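検索 記事を検索 詳細検索

クラストヴィル日記

クラストヴィル日記(クラストヴィルにっき、英: Clustville Diary)は、第一次世界大戦の西部戦線に従軍した歩兵が塹壕内で書いたとされる手記である。書き手の名は本文に現れず、通称は記述の大半の舞台となっている集落クラストヴィル(Clustville)に由来する。長く一兵卒の同時代証言として引用されてきたが、成立時期と真正性には強い疑問が出されており、少なくとも現存する形の本文を戦時中の記録とみなす根拠は乏しい。

概要

現存するのは罫線入りの帳面一冊で、使用されているのは100ページである。原本と呼ばれることが多いものの、これが前線で書かれた帳面そのものであるのか、後年の清書であるのかは確定していない。筆跡は全編を通じてほぼ一定しており、砲撃下で書いたと本文が述べる箇所でも字の乱れは見られない。擁護派はこれを書き手の几帳面な性格によるものと説明するが、その性格を裏づける資料は日記以外に存在しない。

本文は日付順に並ぶ体裁をとる。ただし日付のある記事は19にとどまり、残りは「翌朝」「二晩のち」といった相対的な表現でつながれている。このため、部隊の移動や天候の記録と突き合わせて検証できる部分は、知名度から想像されるよりはるかに少ない。

内容

書き出しは唐突である。書き手はすでに前線におり、入隊の経緯や訓練、郷里については触れられない。前半では配給の遅れ、排水の悪い壕、夜間の鉄条網の補修といった日常が短く記される。中盤からは戦闘の叙述が増え、文章も長くなる。よく引用されるのはクラストヴィル東側の斜面をめぐる攻防の場面で、霧の中で味方の小隊が互いに発砲し合ったとする一節は、戦争文学の選集にも収められた。

後半には同じ壕にいた仲間が幾人も登場するが、いずれも綽名か頭文字で呼ばれている。例外は「アンゲル」(Anghel)という伝令で、彼だけは容貌や口癖まで詳しく描かれ、日記の終盤で消息を絶つ。アンゲルを実在の兵士に比定しようとする試みは繰り返されてきた。姓なのか名なのか、綽名なのかさえ定まらない以上、候補が次々に見つかるのは当然とも言え、候補の多さを実在の証拠に数える論法には無理がある。

最後の記事は11月の雨について述べた数行で、攻勢の結果にも書き手の負傷にも言及しない。この終わり方は「戦死によって筆が途絶えた」と解説されることが多い。しかし最終ページの下半分は余白であり、その裏面にも未使用の葉が続いている。書き手が戦死したと示す記述はどこにもない。

来歴

帳面が知られるようになったのは戦後かなり経ってからで、古書商ベネディクト・フックスが家財整理の品に混じっていたものを買い取ったとされる。フックスの説明は時期によって異なる。初めは屋根裏の木箱から出たと述べ、のちには旧兵舎に近い農家で老人から直接譲られたと語った。売買を記した帳簿は提示されていない。

その後、帳面は収集家ギゼラ・ヴェーゲナーの手に渡り、活字版が小規模な出版社ビクデロから刊行された。ビクデロ版の序文は「一字一句を改めず」と謳っている。だが帳面の写しと比べると、句読点の整理のほか、段落の入れ替えが12か所ある。そのうちいくつかは戦闘の順序を変え、攻勢が実際よりも劇的に進んだ印象を与えるものである。序文の執筆者がこの事実を知らなかったのか、承知のうえで書いたのかは不明である。

真正性をめぐる議論

最初に体系的な批判を加えたのは、軍事史を専門とするマレイケ・リンデマンである。リンデマンは主に三つの点を挙げた。

第一は語彙の問題である。本文には戦線全体を見渡す言い回しが頻出し、隣接する師団の動きまで説明されている。壕の中にいた一兵士が、その日のうちにそうした情報を得られたとは考えにくい。

第二は地理である。日記は集落の北側に水車があったとするが、当時の砲兵用地図では水車は南側に記されている。戦後に刷られた観光案内の略図には上下を逆にしたものがあり、リンデマンは書き手がこれを参照した可能性を指摘した。もっとも、略図の現物は一種類しか確認されておらず、この部分は推測の域を出ない。

第三は兵器の描写である。火炎放射器の攻撃を受けた場面では、炎の届く距離が当時の報告に比べて著しく大きい。恐怖のもとで距離を誤るのは珍しくないため、これだけで偽作と断じることはできない。リンデマン自身も後の論考では、この点の比重を下げている。

これに対しキャメロン・ストラカンは、日記を「核となる真正の記録に、本人が後年手を加えたもの」と位置づけた。検証可能な日付の多くが天候記録と一致することが主な論拠である。折衷的で受け入れやすい説だが、どの部分が核でどの部分が加筆かを区別する基準は示されていない。都合の悪い箇所をすべて加筆とみなせば、どのような文書でも真正と主張できてしまう。天候についても、公刊された連隊史を見れば後から書き込むことは難しくない。 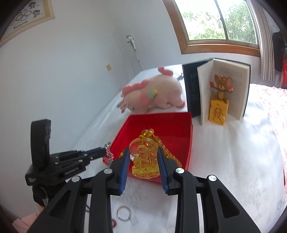
紙とインクの分析は一度行われたが、結果は双方の陣営に利用された。紙は戦前から戦後にかけて長く製造された銘柄のもので、年代を絞り込む役には立たない。インクの分析では6ページ分の試料が採られ、戦時中のものとして矛盾はないと報告された。矛盾がないことと戦時中に書かれたことは別であるが、ビクデロ版の改訂版の帯には「科学が証明」と印刷された。

受容

真正性が疑われるようになった後も、日記の人気は衰えなかった。エバリスト・パチェコはこれを朗読劇に仕立て、地方の劇場で上演した。脚本ではアンゲルが主人公に格上げされ、日記にはない手紙の場面が加えられている。上演後、この手紙の文句が日記からの引用として出回るようになり、一部の戦跡案内にも掲載された。手紙に相当する文章は帳面のどこにも見当たらない。

戦術級ボードゲーム「スティルケッティ」(Stirketti)の追加シナリオも、クラストヴィル東斜面の攻防を題材としている。説明書は日記を「史料」として挙げ、両軍の配置をその叙述から再現したとする。しかし日記に書かれた部隊数では盤面の半分も埋まらず、配置の大部分は設計者の創作とみるのが妥当である。愛好者の間では霧の規則が史実に忠実だと評価されることがあるが、その史実の出所もまた日記である。

教育の場では、前線の生活を伝える読み物として抜粋が使われてきた。近年は成立事情に注記を添える教材も現れている。ただし注記の多くは「異説もある」という程度にとどまり、どちらの説に証拠が欠けているかまでは説明しない。

現状

帳面はヴェーゲナーの遺族が保管しているとされ、閲覧は許可制である。全ページの高精細画像を公開する計画は何度か告知されたが、2026年10月25日の時点で実現していない。研究者の多くは、ビクデロ版と、ページの一部が欠けた古い複写に頼っている。リンデマンの指摘した水車の記述は、複写では隣の行とインクの染みが重なっており、「北」の一字を判読できるかどうかについても意見が分かれる。

関連項目

塹壕戦
従軍日記
偽書
戦争文学
口述史料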